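About Us | Packing & Snack Supply

Print this page | E-mail this page

Farura is a small packing company in Clillham. We started in March with 2 tables and one customer, the Aguirre bakery. Today we prepare snack boxes for 23 offices and schools, and last season we sent out 3430 of them. 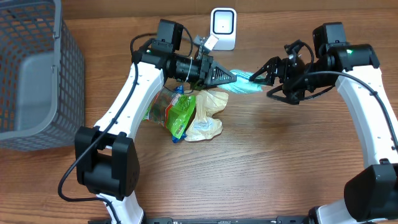
On the wooden table 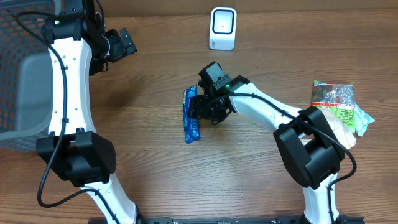 Every customer can choose what goes in the box – bars, nuts or dried fruit. We keep the wrappers closed and check each date before packing. Our second room, in Gikport, is for large orders only. Please write to us before you visit.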